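Gandetari共用工作室桌面更新与清理规程项目
中期进展报告

提交对象:Wandlow基金设施改善资助组
项目负责人:Maribel Sánchez
提交日期:8月16日

一、报告范围

本报告涉及资助协议中的前两个工作包,即白色桌面的更换与验收,以及桌面日常清理规程的制定和试行。第三个工作包(使用说明牌与交接培训)尚未启动,仅在第六节说明准备情况。采购合同、付款凭证和验收单原件已另行提交,本报告不再附列。

上一次报告之后,资助组提出三点意见:一是桌面验收标准中“外观良好”的表述过于笼统;二是清理规程没有区分垃圾与使用者暂放的物品;三是供应商的补货周期未列入风险项。三点意见的处理情况分别写入第二节、第三节和第五节。

二、桌面更换

项目共涉及62张桌面,分布在7间工作室。截至本报告提交时,已有50张完成更换并通过验收,其余集中在北侧两间,等待桌架调平后安装。新桌面由Azevedo供货,统一为白色、平面、无接缝的规格,尺寸按原有桌架配切,桌架本身继续使用。

选用白色的理由在申请书中已有说明,执行中没有改变。旧桌面为深灰色,表面带细纹,铅笔屑、胶粒和纸纤维落在上面不易看见,清理之后是否达标往往要靠手摸。改用白色以后,深色残留物可以直接目视判断。相应的缺点也已确认:白色或接近白色的杂物,例如纸巾、打印纸边角、白色填充料,与台面反差小,在漫射光下容易漏看。申请书对此估计不足,试行期间的漏检几乎都属于这一类。

验收标准已按资助组意见重写。原“外观良好”一项拆成下列内容:

平整度:以直尺横向、纵向和对角贴靠台面,不得有可见透光的缝隙。
表面:无划痕、无压痕、无残胶,保护膜须在验收前全部撕除,包括桌沿反折处。
光泽:按60度角测量,同一房间内的桌面须落在同一允许区间,区间由供货样板确定。
边缘:手掌沿桌边滑过,不得有毛刺或封边翘起。
稳定性:四角分别加压,桌面不得晃动或发出异响。

首批安装中,光泽一项出现过不一致。原因是供应商在同一订单里混发了两个生产批次,单张检验都合格,并排放置时差别明显。经协商,Azevedo将同批次的桌面重新归到同一房间,未发生退货费用。此后的到货检验增加了一步,先核对批次标签,再拆包装。

南侧房间的安装比计划晚了一些,延误出在桌架上。旧桌架的调节脚有一部分已经锈死,换上新桌面后高度差被放大,相邻两张桌子拼接时出现台阶。维修组先除锈、上油,仍不能转动的更换调节脚。这部分支出没有列入原预算,由工作室自有维修经费承担,不影响资助款的使用科目。

照明没有纳入项目范围,但对清理质量有影响,现将观察结果一并记录。白色台面反光较强,靠窗位置在下午会出现一片过亮的区域,落在其中的浅色纸屑很难分辨。物体或人员遮挡光源时,台面上形成浅灰色的柔和阴影,阴影内反而较易看清浅色物体的轮廓。据此,检查人员被要求在换位置后再看一次台面,视线放低,从侧面观察。

三、清理规程

规程第一版为一页纸,只规定“使用后清空桌面”。试行后发现这一要求无法执行:部分工作需要跨时段占用桌面,部分设备固定在桌旁,不能随使用者撤走。第二版改为按物品类别处理,桌旁固定设备及其线缆不在移动范围内,清理人员只处理台面上的散放物。

第二版将散放物分为四类。

甲类,可直接丢弃的废物。包括用过的纸巾、揉成团的废纸、包装残片、断掉的扎带。判断条件是物品已经失去使用形态,且上面没有书写内容。
乙类,归属不明的可用物品。包括笔、尺、量杯、手套等,放入房间门口的暂存盒,贴上房间号。
丙类,带标签的在用物品。保持原位,只清理周围。
丁类,不能确认是否安全的物品。包括无标签容器、刀片、来源不明的粉末。不移动,通知当值负责人。
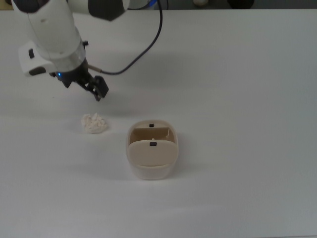 甲类物品的处理看似简单,实际争议最多。揉成团的纸有时是草图或便条,使用者随手揉了一下,并没有打算丢弃。第二版因此要求先看有无字迹,能看到字迹的按乙类处理。纸团不展开检查,从外表看不出字迹即视为废纸。这一条在使用者会议上讨论过,多数人接受,少数人希望保留到次日。最后采用的折中做法是:废纸与其他垃圾分袋,当天不运出房间,次日开门后统一收走。

拾取方式也作了规定。柔软、易碎的废物应从上方整个夹起或捏起,不得在台面上拖扫。拖扫纸团会留下纤维,纤维在白色台面上不易看见,但湿擦时会结成细条,干后粘在表面。试行初期有几张桌面擦拭后手感发涩,复查确认是纸纤维残留。改为先拾取、再干拂、最后湿擦之后,这一现象没有再出现。

湿擦使用Womer中性清洁液,按瓶身标注的比例稀释。擦布分色管理,台面用布与地面、水槽用布不得混用。擦拭方向规定为由远及近、单向叠压,不画圈。画圈擦拭在原深色桌面上没有问题,在新桌面上则会留下弧形水痕,逆光时尤其明显。擦完后用干布收水,桌沿和线缆经过的位置另擦一遍。线缆悬垂的部位,用一只手将线缆轻轻托起,不得拉扯,不得为方便擦拭而拔下接头。

完成标准写为:台面无散放的甲类、乙类物品;侧光观察无水痕和颗粒;丙类物品位置未变;丁类物品已登记。清理人员在房间记录页上签时间和姓名,不要求逐项打钩。第一版曾采用逐项打钩的表格,回收后发现多数表格是在离开房间前一次填完的,记录与现场情况对不上,所以取消。

四、试行情况

第二版规程先在南侧两间试行,随后推广到全部已换桌面的房间。试行期间由Maribel Sánchez和当值负责人轮流进行抽查,抽查时间不事先通知。抽查只看台面状态,不评价个人。

抽查中反复出现的问题有以下几种。

浅色废物漏拾。主要是纸巾团和小块白纸,多见于桌面中部偏外侧。站在桌边时,人的注意力通常落在靠近自己的一侧和四角,中间大片空白区域反而看得快。规程已补充要求:检查时从桌面中部开始,再看四边。

暂存盒堆积。乙类物品放入后很少有人领取,盒子很快装满,清理人员便把后来的物品放在盒子旁边,门口变得杂乱。现规定暂存盒每周清一次,无人领取的文具转入公用柜。手套等个人用品转入失物处。

标签缺失。部分使用者认为自己的物品一看便知是在用的,不贴标签。清理人员按乙类收走后引起投诉。处理办法是在每张桌子的侧面挂一叠空白标签和一支笔,并在使用须知中写明,未贴标签的物品按规程处理,工作室不负责恢复原位。此后投诉减少,但没有完全消失。

清洁液过量。有人认为多喷几次会更干净,结果收水不充分,留下薄膜。喷壶已全部换成小口径喷头,并在壶身写上稀释日期。

使用者反馈以书面意见为主。较集中的正面意见是找东西变快,较集中的负面意见是台面太亮,长时间看图纸容易疲劳。后一条与桌面颜色直接相关,已无法通过规程解决。目前的做法是提供灰色垫板供借用,垫板用后放回门边架子。垫板不属于资助采购内容,数量有限,使用情况将在终期报告中说明。

另有意见提出,清理应由离开的使用者完成,不应安排专人。项目组考虑过这一方案,暂不采用。工作室使用时段之间没有空档,离开的人急于收拾个人物品,台面常常留给下一位。待第三工作包的使用说明牌安装后,可以在一间房内比较两种做法。

五、预算与风险

资助款的使用与批准科目一致,没有科目间调剂。桌面采购款按到货批次支付,尾款在全部验收后结清。清洁用品支出低于计划,原因是旧有擦布清洗后仍可用于地面,没有全部更换。

风险项更新如下。

供应商补货周期。按资助组意见新增。Azevedo对同批次桌面不承诺长期保留库存,如验收后出现损坏,补货可能与原桌面存在光泽差异。项目组已要求在最后一次供货中附带备用板,存放在Gandetari地下库房,平放,板间垫纸,上面不压重物。备用板只用于更换,不作他用。

桌架老化。北侧两间的桌架与南侧为同一时期购置,预计会有同样的调节脚问题。维修组已经提前除锈,不能使用的调节脚在桌面到货前更换。

规程执行松动。试行期间有抽查,执行情况较好。抽查停止后能否保持,目前没有依据。计划在项目结束前安排一段不抽查的时期,之后再检查一次台面状态,并将结果如实报告。

表面磨损。白色台面的轻微划痕在正面观察时不明显,侧光下可见。现有桌面使用时间尚短,不足以判断耐磨情况。已在每间房选定一张桌子作为观察对象,以固定角度记录光泽值,不另作保护,按正常强度使用。

六、后续安排

北侧两间的桌面安装在调节脚更换后进行,验收标准不变。安装期间这两间停止使用,受影响的使用者安排到南侧,临时座位表由当值负责人张贴。

规程第三版正在起草,主要改动有三处:甲类与乙类的界线加入实物照片对照;湿擦步骤中补充线缆周围的处理方法;丁类物品的通知方式由口头改为书面加口头。第三版定稿前会再开一次使用者会议,会议记录随终期报告提交。

使用说明牌的文字稿已经完成,版面尚未确定。说明牌计划安装在每间房门内侧,内容限于物品分类、标签用法和当值联系方式,不写清洁液配比。配比只写在喷壶和用品柜上,避免使用者自行调配。

交接培训面向清理人员和当值负责人,形式为现场操作。培训用桌选在光线条件较差的靠窗位置,练习内容以浅色废物的辨认和拾取为主,湿擦练习放在其后。培训材料由Maribel Sánchez编写,初稿完成后送资助组备查。

终期报告计划于12月提交,内容包括全部桌面的验收记录、规程定稿、观察桌的光泽数据以及垫板借用情况。

七、需资助组确认的事项

1. 备用板是否计入采购数量,或作为附件单列。验收表目前按后一种方式填写。
2. 桌架调节脚由自有经费支出,是否仍需在终期财务表中列示。
3. 不抽查时期结束后的检查,是否需要资助组派人到场。如需到场,请提前告知,以便安排进入工作室的手续。

以上三项如在北侧安装开始前得到答复,相关表格可一次填报完成。联系与往来文件仍由Maribel Sánchez负责。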